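Korodell Community Hall Association
Minutes of the General Meeting

Date: December 28, 2021
Place: Supper room, Korodell Hall
Chair: Solange Miranda
Minutes: Lucimara Prado

The meeting opened at 7.30 pm. There were 16 members present. Apologies were received before the meeting and are recorded in the attendance book.

1. Minutes of the previous meeting

The minutes of the September meeting were taken as read. One correction was made: the item on the side gate should say that the latch was replaced, not the hinges. With that change the minutes were accepted.

2. Matters arising

The council has answered our letter about the drain beside the car park. It will clear the pit but will not extend the pipe to the road. Members were not happy with this. Lucimara will write again and include the rainfall notes kept by the neighbours on Imari Lane.

The lost property box has been emptied. Unclaimed clothing went to the op shop. A set of keys on a green cord is still being held in the kitchen drawer.

3. Hall bookings

Bookings are returning slowly. The dance class has asked for its old time back and this was agreed. The Bitau choir would like the main room for rehearsals through autumn, but its preferred evening clashes with table tennis. The chair will speak to both groups. If they cannot agree, table tennis keeps the slot, as it has held it longer.

A private hirer left the hall late and did not stack the chairs. It was agreed to keep $30 of the bond. The hire form will be changed so that the finishing time is printed on the front page in larger type.

There was a long discussion on whether the kitchen should be hired separately from the main room. Some members felt that small groups are put off by paying for both. Others said the cleaning takes the same time whoever uses it. No decision was made and the item will come back to the next meeting.

4. Supper room servery

The old servery counter has swollen near the sink and the doors under it no longer close. Members had already agreed in September that it should be replaced, and the question tonight was what to replace it with. Laminate is cheaper and easy to wipe down. Timber costs more but can be sanded back when it is marked.

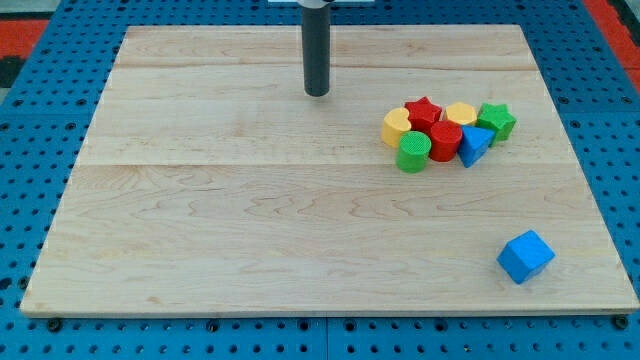
Solange reported that the Wu workshop has offered to make a timber top at the cost of materials, provided the association removes the old counter and takes it to the tip. The workshop would need the final measurements before it starts. A member asked who would look after the oiling. Solange said that it could be added to the twice-yearly working bee, along with the gutters.

Moved: that the association accept the offer for a timber top, and put aside $200 for oil, fixings and tip fees. Carried, 11 in favour.

Those against asked that their concern about water damage around the sink be noted. It was agreed that the plumber will look at the tap before any new counter goes in.

5. Garden and grounds

The lemon tree has scale again and will be sprayed. The two camellias by the front steps did not survive the hot spell and will be taken out. Native grasses were suggested for that bed — they were cheap last time and needed no watering after the first summer.

The mower is hard to start. It will be serviced before anyone talks about buying a new one. Members are reminded to put the fuel can back in the locked shed and to write their name in the book when they take the shed key.

6. Autumn fair

The fair will go ahead if the rules on indoor gatherings allow it. Stalls will be outdoors as much as possible. The cake stall, plants and second-hand books all have someone to run them. The sausage sizzle does not, and a notice will go up on the board.

The book stall has more stock than it can store. Encyclopedias and video tapes will no longer be accepted.

7. General business

The outside light over the ramp flickers. The electrician will be asked to check it on the same visit as the exit signs.

A member asked whether the hall piano could be tuned before the choir starts. Lucimara will get a price.

It was asked that the tea towels be taken home and washed by whoever locks up, and not left damp in the basket. Agreed.

Actions

Solange Miranda: speak to the choir and table tennis; confirm the servery measurements with the workshop; book the plumber.
Lucimara Prado: write to council about the drain; change the hire form; get a price for the piano; put up the sausage sizzle notice.

The meeting closed at 9.10 pm. The date of the next meeting will be posted on the hall door.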